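How to Plan a Hut-to-Hut Walk on the Trasmont Ridge (Even If It's Your First)

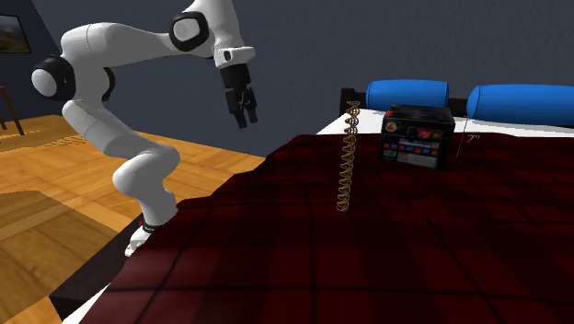 A big bed, which you will be dreaming of by the second night.

I have walked the Trasmont ridge four times now and I would go again tomorrow if someone offered me a lift to the station. Three days, two nights in huts, a view that goes on and on, and a plate of bean stew at the end of each day that tastes better than anything you'll eat in a city. If you can walk for six hours with a few stops, you can do this. What puts people off is the planning, so I've written down how I do it, in the order I do it.

The route in brief

You start in Matport, by the harbour, and finish in Golob, which is a village with one shop, one bakery and a bus stop. In between you cross the ridge, sleeping the first night at the Cusis hut and the second at the Trasmont hut. Day one is 19 km, day two is 13 km and day three is mostly downhill. Day two looks short on paper. It isn't! That's the one with the climbing in it.

You can walk it the other way, from Golob, and plenty do. I prefer starting at Matport because the first morning is gentle and you get the sun behind you on the high section.

Step 1: Pick your dates

The huts open when the snow has gone from the saddle and close when it comes back. June and September are my favourites. In June the streams are full and the meadows above Cusis are yellow and purple all over. September is drier, the light is lovely and you'll have long stretches to yourself. July and August are fine too, only hotter and busier, and you'll need to be more organised about beds.

April is too early. I know people who have done it, with the right kit and a lot of experience, but the north side holds old snow in the gullies and the huts only have their winter rooms open (bunks, no stove, no food).

If you can keep a spare day at the end, do. If the weather turns you can sit it out at Cusis with a book, and if it doesn't you get a whole day in Golob doing nothing much, with pastries.

Step 2: Book the huts

Book both nights before you book any travel. Trasmont is the smaller hut and fills first, so get that one confirmed and then write to Cusis for the night before. Both take bookings by email and both answer slowly, so give them a week before you chase.

In your message, put:
the night you want
how many of you there are
whether you want dinner and breakfast
anything you can't eat
which direction you're walking

That last one matters more than you'd think. If you don't turn up by evening, the wardens need to know which side of the hill to start worrying about.

Dinner, bed and breakfast for two nights came to 110 per person last time I went, paid in cash. Bring notes, and small ones if you can. There is a cash machine at Matport station and none in Golob, so get it out before you set off.

If you have to cancel, please tell them. The huts hold your bed all evening otherwise, and somebody else may have walked back down for nothing.

Step 3: Sort out the start and finish

Matport is easy to get to. The train stops ten minutes' walk from the harbour and the path begins behind the fish market, where there's a painted board with the route on it. I like to arrive the evening before, eat something fried on the harbour wall and get an early night.

Getting home from Golob takes more care. Two buses go back to Matport in the afternoon and the second is the last of the day. Check the timetable at Matport station before you leave and take a picture of it on your phone, as the one on the stop in Golob is so faded you can't read it. Buy your ticket from the driver.

Please don't leave a car in Golob. The lane is narrow and the farm needs it.

Step 4: Pack (and then unpack a bit)

Everyone packs too much the first time. I took a hardback and two jumpers. The huts give you a mattress, a pillow and blankets, so you don't need a proper sleeping bag, but you do need a sheet liner, and they'll charge you for one if you forget.

In my rucksack, every time:
sheet liner
waterproof jacket and trousers
one warm layer
dry socks, two pairs
a clean T-shirt for sleeping in
light shoes or sandals for the hut
hat and thin gloves, even in August
sun cream and sunglasses
water bottles for two litres in all
lunch for day one, plus snacks for all three days
paper map and a compass
head torch
small first aid kit with plenty of blister plasters
whistle
earplugs
cash
phone and a battery pack

Earplugs deserve a word. You'll be sleeping in a room with strangers who have walked all day and then had a glass of wine. Bring two pairs and give one away, you'll make a friend for life.

Put everything in a strong bin liner inside your rucksack. Rain covers blow off on the ridge.

When you've packed, put the bag on and walk up and down the stairs for ten minutes. If you're already fiddling with the straps, take something out. I aim for a bag I can lift on to my back with one arm.

Step 5: Get your legs ready

You don't have to be an athlete. A month or two before, start doing one long walk a week with your rucksack on, and find a hill if there's one anywhere near you. If you live somewhere flat, stairs will do. Go down them as well as up, as the descent into Golob is what makes people's knees grumble.

Wear the boots you're going to wear, with the socks you're going to wear. New boots on day one is a recipe for a miserable day two.

Step 6: Walk it!

Day one, Matport to Cusis. Leave by eight if you can. The path follows the coast for the first hour and then turns inland up a wide valley with chestnut trees. There's a spring with good water where the track crosses the stream for the second time. Fill everything. After that you come out of the trees and the last part is a steady pull on a stony track. You'll see the Cusis hut long before you get to it, which is cruel. Boots off at the door, on the rack, then go and say hello to the warden and get your bunk.

Day two, Cusis to Trasmont. Start early again, straight after breakfast, so that you're over the top before any afternoon storms. It's zigzags for two hours and then the saddle, and oh, the saddle! The sea behind you, hills in every direction and usually a few choughs messing about in the wind. The highest point of the whole walk is a little further on, at around 3000 feet. Have your lunch there if it's calm.

From the top the path runs along the ridge with red and white paint marks on the rocks. In cloud, go from mark to mark and don't leave one until you can see the next. If you've not passed one for five minutes, turn round and go back to the last. There is a short rocky step with a chain on it. It looks worse than it is. Face the rock, use your feet and let the chain steady you.

The Trasmont hut sits just below the ridge on the far side. It has no shower, but there's a trough outside, and the bench along the west wall is the best seat I know for an evening.

Day three, Trasmont to Golob. Take your time. The path drops through pine woods, crosses a wooden bridge and then joins the farm lane. Poles help a lot here if you like them. Most people are down by lunchtime, with hours to spare before the bus.

Hut manners

Dinner is at seven in both huts and everyone eats together. Be at the table. You'll be squeezed in next to people you've never met and by the time the stew's gone you'll know where they've walked and what's wrong with their feet.

Lights go out at ten. Pack your bag the evening before so that you're not rustling carrier bags at dawn, and keep your head torch pointed at the floor. Fold your blankets in the morning. Carry all your rubbish down with you, including apple cores and tissues.

When to turn back

Look at the forecast at Matport, and then ask at each hut, where they know what the hill is doing far better than your phone does. If there's thunder about or the wind is strong enough to push you off balance, stay where you are or go back down. From Cusis you can return to Matport the way you came. From Trasmont there's the path down to Golob, which is sheltered almost from the start.

Phone signal is good on the tops and hopeless in the valleys. Leave your plan with someone at home, with the names of the huts and the time you expect to be on the bus, and then do remember to message them once you've got there.

A few questions I get asked

Can I bring my dog? To Cusis yes, if you ask first, in the boot room. Not to Trasmont, and the chain is no fun for dogs anyway.

Is it all right on my own? I've done it alone twice and loved it. You'll meet the same walkers at both huts, so it's quite sociable by the second evening.

Vegetarian food? Yes, both huts do it well. Vegans should say so when booking and pack extra for breakfast.

Can children do it? Keen ones from ten or so, I'd say. For younger ones, walk up to Cusis, stay the night and come back down. It makes a cracking weekend.

Is the water safe? At the huts and the spring, yes. Anything lower down has sheep above it.

If the bakery in Golob is open when you come off the hill, get the one with plums in.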